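Gautier on Vinyl and Tape: Frequently Asked Questions

Most of the mail we get about Gautier's records asks the same handful of things. The answers are below, with less romance than you'll find on the fan boards.

Is Trulla an album or an EP?

It was sold as an EP. It has five songs and runs under half an hour, so we file it that way. The later cassette calls it "the new album" on the spine, which was probably somebody at the label hoping to charge more.

Was it really recorded in one night?

That's what the press sheet said, and press sheets say a lot. The drums change tuning between the second and third songs, and the singer has a cold on exactly one track. We think it was at least three sessions. Elaheh Rezaei, who played keyboards on it, once told a radio host she was there "most of June." Take your pick.

How many copies were pressed?

The sleeve says 2000. Sellers like to say 50, because a rare record costs more than a common one. We have never seen any paperwork for the smaller number. There may have been 50 white-label promos, but if so, the ones that turn up for sale all seem to have the same handwriting on them. Draw your own conclusions.

What's the difference between the Wuvero pressing and the Jonex reissue?

Wuvero put out the original. Jonex bought the catalog later and reissued Trulla with two extra songs and a sticker reading "restored from the master tapes." We compared them side by side on two different turntables. The Jonex copy is louder. It also fades out the last song ten seconds early, which is a strange thing to restore. If you own the Wuvero and it plays cleanly, keep it.

Are the bonus tracks any good?

One is. "Low Bridge" is a proper song and should have been on the record in the first place. The other is a rehearsal take with talking over the intro, and calling it a "lost classic" is generous. Lost things are sometimes lost on purpose.

Is the live tape from the same tour real?

The tape is real. Whether it's live is another matter. The applause after track four is the same applause as after track one — you can hear the same man whistle. The playing may well come from a stage somewhere, but we wouldn't pay extra for it.

Does the band have an official video for "Low Bridge"?

There's a clip going around that people call official. Neither label has ever listed it, and we haven't found a director credit.
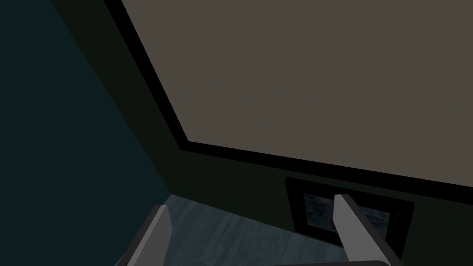
Dark walls and black trim under a taupe ceiling.

Will the band get back together?

We've been hearing "next year" for as long as this page has existed. When tickets are on sale at a box office with a phone number, we'll update the answer.

Can you tell me what my copy is worth?

No. Look at what copies have sold for, and ignore what people are asking.

Comments

tapehead92: The cold is on track three AND track five. Listen with headphones.

Marnie K.: I paid for one of those promos. Thanks for ruining my morning.

dubplate: Jonex sounds fine to me. Not everything is a scam.

Contact the editors | Copyright Gautier on Vinyl and Tape | Back to top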